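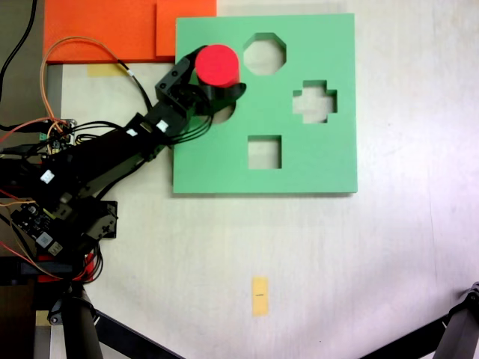 Nollinham Shape Sorter, Green Board
by Civosance

$35.00
In stock. Leaves our building within 4 business days.

Quantity: 1
Add to basket
Save for later

Holes. A red cylinder. Several years of your life.

The Nollinham is a flat green shape sorter with cut-out holes and a set of pieces that go through them, or into them, or under the sofa, depending on who is playing. The shapes include a circle, a square, an octagon and a cross. The board is thick, square, and matte, so it doesn't throw the kitchen light back in your face at six in the morning, which is when these things tend to get used.

We make it flat because we got tired of boxes. The classic shape sorter is a cube with a lid, and every child over the age of eighteen months works out that the lid comes off. After that the toy is a bucket. A flat board has no lid, so there is no shortcut. The table is right there through the hole, and the child can see where the piece is headed before it goes.

What's in the box

One green board
One red cylinder
One piece for each of the other holes
One drawstring bag, which will be used for something else
One folded sheet of instructions, which says what you think it says

About the red cylinder

It's the piece people write to us about. It's taller than it is wide, it stands up on its own end, and it's a plain solid red all over, so you can find it in a toy box by glancing. It is also the easiest piece in the set, because a circle doesn't care which way you turn it. First-timers get a win with the cylinder and then meet the cross.

It rolls. We have been asked whether we could make a cylinder that doesn't roll, and we looked into it, and what we had at the end was a different shape. If your floors slope (ours do), stand it on its end when you're done and it will stay put until somebody small comes through.

About the octagon

Some buyers feel the octagon is unfair. It looks like a circle to a person in a hurry, and the person in a hurry will try to put the cylinder in it. We sized the pieces so that this doesn't work. You will hear the cylinder being tapped on the octagon hole for quite some time, and then one day you won't, and that's the day you tell your relatives about.

Turning the octagon a little to line up the corners is much easier than turning the square, since there's always a corner nearby. Children find this out before adults do. Adults tend to lift the piece up, look at the bottom of it, and put it back exactly the same way.

About the cross

The cross is hard. It's on the board on purpose. Try it yourself in front of a two-year-old before you make any remarks.

About the square

It's a square. It goes in the square hole. We have never had a letter about it.

How we'd use it

Put the board on a low table or on the floor with the holes up. Start with the cylinder and nothing else. Hand it over standing upright if you can, so the round end is the first thing that gets noticed, and leave the rest of the pieces in the bag. When the cylinder is going in more often than it's going in someone's mouth, bring out the square.

Please don't hover your own hand over the right hole. We all do it. It teaches the child to watch your hand, and then you have a toddler who's very good at reading hands.

For older kids, say four and up, try it with eyes shut. Feeling for the edge of a hole with one hand and turning the piece with the other is harder than it sounds, and the cross becomes a real project. It also works on a train, if the train has tables, and if you've made your peace with losing the cylinder between Monday's commuters' feet.

Tabletops

The board does best on a pale, plain table. The openings go all the way through, so whatever you set it on is what shows in the holes, and a busy tablecloth gives a child one more thing to look at. Glass tables work but the noise is memorable.

If the board slides, a strip of masking tape at the edge will show small people where it belongs. A mat is the fancier answer. We sell one (see further down), and we also know you own a placemat.
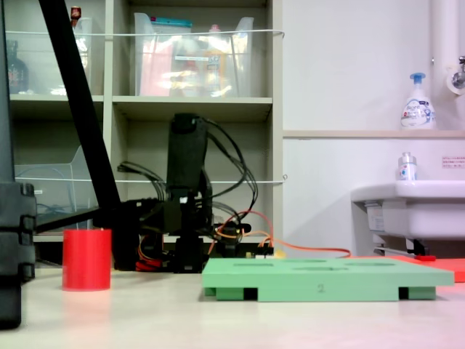 Raised or flat?

The most common question in our inbox is how high the thing sits, usually from somebody who has to fit it on a shelf between a puzzle and a stack of library books. It's low. It will go into any open cubby that can take a picture book lying down. Stood on its edge it takes up less room still, though it will then fall over at night and frighten you.

The second most common question is whether the pieces can get stuck. They can't get stuck in the holes. They can get stuck in a heating vent, a rain boot, and the slot of a certain make of DVD player, and we've had mail about each.

Specifications, such as they are

Name: Nollinham Shape Sorter
Color of board: green
Color of cylinder: red
Finish: matte
Shapes include: circle, square, octagon, cross
Age: 18 months and up, with an adult in the room
Batteries: none
Sounds: none, apart from the tapping
App: no
Assembly: take it out of the box

Cleaning

Wipe with a damp cloth and a drop of dish soap. Dry it before you put it away, and get a corner of the towel into the cross, which collects banana. The board should not go in the dishwasher. Several of you have put it in the dishwasher. It came out fine in some cases and we'd still like you to stop.

Crayon comes off with a little patience. Permanent marker doesn't, and at that point the board is signed.

Compared with our other sorter

We also sell the Risport, which is the travel version. It's smaller, it has a cord that ties the pieces to the board, and it costs less. Parents love the cord. Children under two mostly play with the cord. If you want something for the car, get the Risport. If you want something for the table at home, get the Nollinham, and buy your own string if you feel the need.

The Risport's cylinder doesn't fit the Nollinham and the Nollinham's doesn't fit the Risport. We mention it for households that own both and are currently blaming the child.

Spares

A single replacement piece is $5, any shape. Write to us with the name of the piece and we'll post it. Please write "cylinder" and not "the red one," because we pack spares in the evening when we're tired, and we've sent out some strange things.

We keep spares for every board we've sold, including the early ones from before we softened the corners. The pieces from those boards are very slightly bigger. If yours came in a plain brown carton with no drawstring bag, tell us so and we'll dig in the right drawer.

Goes well with

Karaca Play Mat. Flat, wipeable, rolls up. It keeps the board from creeping across the table and deadens the sound if you live above people. Sold separately.

Drawstring Bag, Large. For those who have already given the first one to a teddy bear to sleep in.

Shipping and returns

Orders go out within 4 business days, sooner if the tape gun is behaving. You can send the board back within a month if it's clean and all the pieces are with it. If all the pieces are not with it, look behind the washing machine first, then write to us and we'll work something out.

We closed for stocktaking in January and expect to do it again next year, so if you want one for a birthday in that month, please order before the holidays.

What buyers say

"Bought it for my son. He has no interest in it. My husband can't leave it alone." Five stars.

"Good size, good color. The cross piece is a menace. My daughter cried, then I cried, then she did it first try while I was on the phone." Four stars.

"We had the kind with the lid before. She used to take the lid off and hand it to me like a waiter. Much better with this one, she really looks at the holes now." Five stars.

"Rolled under the fridge on day one. Spare came quickly. Rolled under the fridge. I now own a very long spoon." Four stars.

"It's a board with holes in it." Two stars.

We've sold 3,000 of these so far, and that last review is still the most accurate thing written about it. We thought about putting it on the box.

Questions we get

Does the green fade?
Ours has sat on a windowsill since we started and is as green as it was. Yours may get more sun.

Can I buy the board without the pieces?
Yes, write to us. We'd love to know what for.

Will you make a star?
We tried a star. The points were too pointy, and once we'd rounded them off it looked like a cookie and got treated as one.

Is it educational?
It has shapes on it. We'll leave the rest to you.

Can two children use it at once?
In theory.

Page last updated Thursday, September 25, 2025. Prices are in US dollars and include the bag.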